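Gripper Comparison Gallery: Wrist Camera Views

Fladness bench, 20 January 2026

The gallery covers our comparison of two finger sets, Gallness and Gautier, on the same arm and controller. Each set ran 60 trials over a fixed list of household items. Jaime Vieira wrote the trial list; Valentyna Pavliuk handled calibration. Grip force was limited to 40 percent of rated maximum throughout. Views come from the wrist camera.

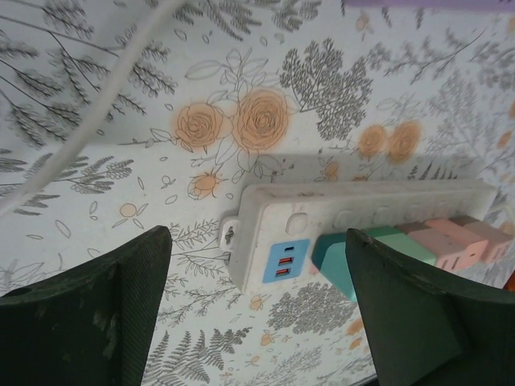
Power strip with four pastel plug adapters, between open green fingers. USB ports face forward on the light blue panel; floral print underneath.

Power strips are in the list for their uneven outline. The planner may choose a grasp on the body or on a plug, and the two are scored separately. A body grasp counts only if every adapter stays seated during the lift. Printed surfaces are used to test segmentation, which Ratree Chantharasri found more sensitive to line art than to solid color.

Exposure was locked for all trials. Finger opening was reset from the controller before each approach, and pads were not cleaned between items. Kofi Kyei is checking the slip logs against the Biterex force readings. Trial sheets are available from Gun-woo Cha on request.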